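Notebook, folding project
Sunday, bench room, started 2:15 pm

Present: me (Gediminas), Siiri, Deividas from 3 o'clock. Helju on the phone for the scoring part.

Picking up from the last entry. The plan was to get the left and right tools agreeing with each other before anyone collects more demonstrations. The left tool has been reading wider than the right at full close, and we had been fixing that in software with an offset Deividas typed in before the club demo. That offset is now out. Anyone who still has it in their local config, please delete it, or the widths will be corrected twice.

Mechanical

Took both tools apart down to the links. Left one had a loose screw at the inner pivot, the same one as last time. Cleaned the thread, put on a small amount of threadlocker, tightened by hand with the short driver. Did not use the electric driver. Siiri checked the right tool and found nothing loose but tightened it anyway.

Finger pads: swapped one pair on the left tool where the corner was peeling. The adhesive sheet in the drawer labeled NEW is the old one. The new one is in the box with the calipers. I moved it and relabeled the drawer, so this should stop happening.

Trigger return is still slow on the left. I think the spring is fine and the printed guide is rubbing. Sanded it lightly with the fine paper. Better, though not the same as the right. If it gets worse, reprint the guide with more clearance and do not sand any further, there is not much wall left.

Width calibration

Ten open and close cycles each, slow, then ten fast. Slow cycles agree between tools now. Fast cycles, the left one lags at the start of the opening and catches up. That fits the sticky guide. Siiri wants to log it as a known fault and move on. I agree for cloth. For the cup task next term it will matter.

Wrote the new values in the shared sheet, tab "widths". Old values are kept in the column next to them.

Data count

We have 1,622 episodes on the drive. After Deividas ran the filter for dropped tracking, short clips and episodes where only one tool was recording, 302 of them were thrown out. That is more than I expected. He went through a sample by hand and most are tracking losses near the start, when the person picks up the tools from the table and swings them around before settling. So the fix is a habit: press record after both tools are held still and pointing at the work. It goes on the instruction card.

That leaves 1,320 usable. The course requirement is 1,000 for the folding task, so we are over, but a lot of ours are the same three T-shirts on the same bench. Helju's point on the phone was that the Londholm round is judged on clothes and surfaces the teams have not seen, and a bench with a plain gray top teaches very little about a bed. She is right. Last year Zikton had fewer episodes than we did and placed above us, and theirs were from eight different homes.

Decision: no more bench episodes except for calibration checks. Everything new is done in real rooms, with whatever cloth is there. Target is 100 from each person who takes a set of tools home.

Home collection, notes for whoever goes next

Giorgia had the set through most of November and wrote up her problems, which I am copying in with my own.

1. Soft surfaces. On a mattress the fingertips push the bedding down and come up with two layers. Come in lower and flatter than feels natural, close slowly, and lift a little before pulling. If two layers come up, put it down and go again inside the same episode. Keep the episode. Recoveries are useful.

2. Start state. Drop the garment and leave it how it falls. Do not arrange it so the hem is easy to find. Half of our bench episodes start with the shirt laid out square and the policy now does badly with anything else.

3. Prints. Shirts with a print on one side seem to help the model tell front from back, and plain ones do not give it that. Mix them. Giorgia had five plain ones in a row and the evaluation on her batch was poor, though it could be for other reasons.

4. Curtains. Night and day look very different to the tracker. With dark windows it sometimes picks up reflections as features and drifts. Deividas has a plot of this from one of his evening runs, where the path walks off to one side over a minute. Close the curtain if it happens, and restart the mapping pass.

5. Mapping pass. Slow loop of the room first, with the tool at chest height, and look at things with edges and texture: furniture, shelves, door frames. Big flat areas of one color give it nothing to hold on to. Do not skip this pass because the last session was in the same room. If a chair has moved, it is a new room.

6. Bed height. Most beds are low and people end up kneeling halfway through. Decide before you start and stay that way for the whole batch, or note it in the comment field.

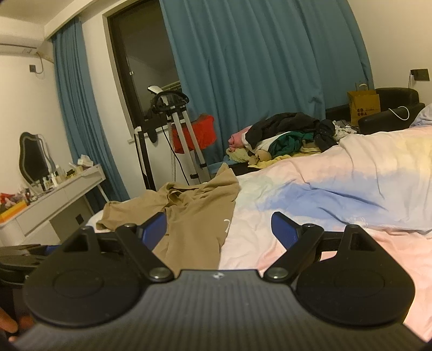

7. Both tools in view of each other. It is fine if one shows up at the side of the other's image. Early on we told people to avoid it, and they held their elbows out in a strange way and got tired. Helju checked with the organizers and there is no rule about it.

8. Batteries. One charge lasts a batch of 25 if the tools are switched off during breaks. Nobody switches them off during breaks. Carry the spare.

Test on the arm, 4:30 pm

Ran the current checkpoint on the two-arm setup to have a baseline before the new data goes in. Twelve attempts, four garments, three each.

Gray T-shirt (seen in training): three of three folded, the last one crooked.
Mizuno running shirt (not seen): one of three. Slippery fabric, the right finger lost it twice at the first fold.
Long sleeve (not seen): none. It folds the body correctly and leaves one sleeve out each time. Always the left sleeve.
Hand towel: two of three.

Deividas thinks the sleeve is a data problem, and he may be right, as there are very few long sleeves in the set. I looked at the camera feed and the left sleeve is mostly outside the view when the fold starts, so more data alone may not fix it. We could try lifting the arm's home position. Siiri will try that on Tuesday's slot before anything is retrained, so that we change one thing at a time.

The arm stopped once with a joint limit warning, attempt seven, shoulder. Reset and went on. Counted the attempt as a failure.

Scoring

The Flutau scoring script still marks a fold as done when the garment is bunched up small, because it only looks at covered area. Helju has a version which also compares the outline to a rectangle. She is sending it over. Until then we score by eye, two people, write down both scores.

To do

Siiri: home position test, long sleeve only, ten attempts.
Deividas: rerun the filter with the start of each episode trimmed and see how many of the 302 can be saved.
Giorgia: hand the tool bag to Siiri, with both chargers. One was missing last time.
Me: reprint left guide, two copies. Update the instruction card with the recording habit and points 1 and 2. Ask Helju whether the Londholm beds will have a duvet on them or a bare sheet.

Closed up 6:40 pm. Arm powered down, drive copied — the backup is on the second disk, folder named "before home data".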